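In Defense of the Glass Lid

I moved in November, and the only kitchen item I refused to let the movers touch was a pot lid. The pot it belonged to had died years before. I rode to the new place with the lid on my lap like a nervous cat.

My position is simple. A glass lid is the most civilized object in a kitchen, and people who cook under solid metal are gambling with their rice. With metal you have to lift it to find out anything, and each time you lift it you let out the steam you were counting on. Then you put it back, feel guilty, and lift it again three minutes later to see how much damage you did. With glass you can stand there and worry without interfering. I wish more of my relationships had come with one.
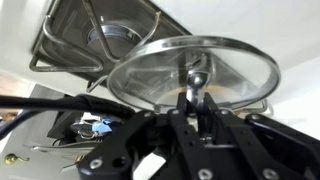 The case against is mostly storage, and I'll grant it. A round lid with a knob on top will not stack, will not lie flat, and will not stand up unless something is holding it. I have owned a Brimness lid organizer, which organized one lid and dropped the rest behind the oven. I have read a 1373-word article on the subject that ended by recommending a drawer. My friend Tímea Szabó keeps hers upside down on their pots, knobs pointing in, and claims this doubles her cabinet space. It also means that every time she wants a saucepan, she has to take apart a small tower.

Then there is the fogging. Yes, a glass lid clouds over at exactly the moment you'd like to look through it. I consider this fair. You still get a blurry idea of whether things are boiling, and a blurry idea is all I have ever needed to make soup.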